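Kitchen Table Science Forum > Growing & Brewing > Red cabbage indicator — who else is hooked?

pondweed_pat
2021-05-01

Right, I have to tell someone about this and my family have stopped listening. I've spent most of April boiling red cabbage and I am completely hooked. You chop half a cabbage, simmer it until the water goes a deep purple, strain it, and then you can drip it into practically anything in the house. Lemon juice goes bright pink! Bicarb goes a lovely blue-green! I've done 18 different things so far, including three kinds of vinegar, the rainwater butt and my neighbour's homemade elderflower fizz (very pink indeed).

My question is about keeping it. Mine starts to pong after a few days in the fridge. Do you freeze it, or is there a trick?

mudlark261
Freeze it in ice cube trays. One cube in a small glass of water is plenty for an afternoon. Mine from last autumn still works, though the colour is a bit duller than it was.

Itby_Allotments
Seconding the ice cubes, but label the bag. We had a purple gin and tonic incident.

If you like this you should have a go at your soil too. Shake a spoonful in distilled water, let it settle, then add the cabbage juice to the clear bit on top. I did all 14 beds on our site and the difference between the old compost corner and the bottom end by the railway is lovely to see.

Murkitz
Sorry to be the grump, but cabbage juice on soil is a party trick. The water is nearly always a bit brown, so you're judging a faint purple through weak tea. Buy a proper kit or a cheap meter if you're going to decide on lime from it.

Itby_Allotments
I never said I limed anything! It's a bit of fun and it got the teenagers on site interested in the soil, so I'm calling that a win.

prikatari
I'm with both of you, if that's allowed. I love the cabbage, but what made mine much better was measuring. I used to slosh it in and wonder why I got a different shade every time. Now I use the same amount of juice and the same amount of sample, and I keep a reference row next to it for comparing. Droppers cost next to nothing and make a huge difference. I do mine at the evening class, where there's a decent bench. 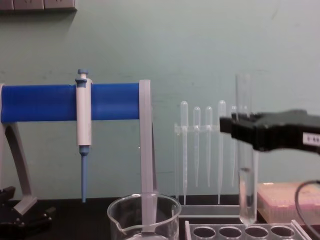

Bench with the beaker and droppers, evening class

Try petals as well, by the way — dark pansies and hollyhocks are gorgeous. Blackberries are all right but everything ends up looking like jam.

pondweed_pat
Oh, that bench! I'm working between the toaster and the bread bin. Pansies are going on the list. How many drops do you use?

prikatari
Ten drops to a teaspoon of sample. If your juice is weak, simmer it down a bit first.

Murkitz
Ten drops of what strength, though? Every cabbage is different. You can't compare yours with Pat's.

prikatari
No, and I wouldn't try to. I only compare within one batch. New cabbage, new reference row.

Murkitz
Fair enough, that I can live with.

mudlark261
Has anyone made the paper strips? Coffee filters soaked in strong juice, dried flat and cut up. I made about 1,000 of them over a wet bank holiday and I'm giving them away to anyone who stands still long enough.

pondweed_pat
Yes please, stick me down for some! Do they need to be kept in the dark?

mudlark261
A jam jar in a cupboard does fine. Don't leave them near the cooker, mine went grey. Message me your address and I'll post you an envelope.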